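Picking Up Small Things With a Hand-Held Gripper
Workshop tips, updated 9/30/23

Test grippers on soft surfaces as well as the bench. A bedspread gives under the fingers, and a pair that did fine on plywood may grab a fold of cloth along with the ring.

Start with chunky beaded bracelets, then move to chains and thin loops. Set the jaws wider than the piece, lower them until the pads touch the cloth, and close slowly.

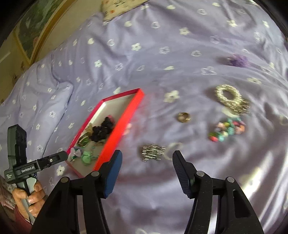 Smooth pads and ridged pads behave differently, so try both on the same piece before you pick one. On the Halen we got 26 clean lifts out of 52 with smooth pads. The Karell did better on flat links and worse on rings.

Wipe the pads with a damp cloth after every 100 grabs. Check the pivot pins at 1000 and tighten any that wobble.

Tangled chains should be separated by hand first. Neither gripper could manage those.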